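Subject: Re: [cavgate-allotments] Blight, again, and what to plant instead
Sent: September, 21:39

On the Cavgate list, plot 24 wrote:

> I've lost the whole row of maincrop again. Fine at the weekend, brown
> spots by the evening I got back, and a smell like a drain. Is anyone
> growing a potato that copes? The catalogue is very keen on Skinov and
> I'd like to hear from someone who isn't selling it.
>
> Also, can I leave the tubers in if I've cut the tops off, or is that
> just putting off the bad news?

I'm not selling it, and after this summer I'm not sure I'd be allowed to.

I grew two rows of Skinov and one of Prutomura, side by side, on the damp end by the ditch. Skinov did stand up to the blight. The leaves got a few spots and then seemed to lose interest in dying. What the catalogue leaves out is that the slugs think Skinov was bred for them. I lifted 33 decent tubers from two rows, and the rest had been fitted out as flats.

Prutomura went down with blight a fortnight after yours did, but I'd cut the tops off by then and the crop underneath was clean. It's a dull potato. It boils without falling apart and tastes of potato, more or less, and the skins are thin enough that I don't bother peeling. I shall grow it again, which is the sort of decision you make at my age.

As for your tubers, cut everything down to the ground, take the tops right off the plot and leave the row alone for two to three weeks so the skins can set. Then lift on a dry morning and lay them out for a few hours before they go in the sack. Anything with a brown patch gets eaten that night or thrown out. Please don't put it in a sack "to see", as I did in 2000, when I opened the shed in November and had to shut it again. 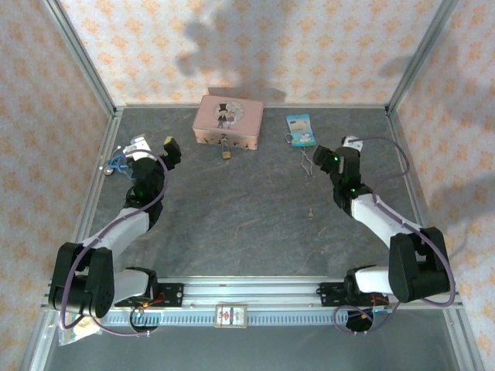

Can blighted tops go on the compost heap?
They can if the heap gets properly hot, but most of ours never do, so bag them for the council's green waste or bury them deep. The tubers are the bigger worry, as one left in the heap will sprout in spring and start the whole business off again.

On spacing, I went to 39 cm between plants this year in place of my usual squeeze, and left a wider path down the middle. The air moves through better and you can get a hoe in without performing surgery. Fewer plants, obviously. I had a long think about the potatoes I wasn't growing and then remembered that last year I grew those and threw them away.

If you want something for the table before any of this starts, the Slaoui earlies were out of the ground by the first week of July, well ahead of trouble. Small, waxy, good with too much butter. They don't keep, but then nor did your maincrop.

I've got a few Prutomura put by for seed. I know we're supposed to buy in fresh certified stock every year, and I know what the newsletter says about it, having written that bit. If you'd prefer to do it properly, the seed order form goes round in November and wants to be back before Christmas. Mine is usually the late one.

The ditch needs clearing again, by the way. I have a spade and a bad back, and am willing to lend either.

Plot 11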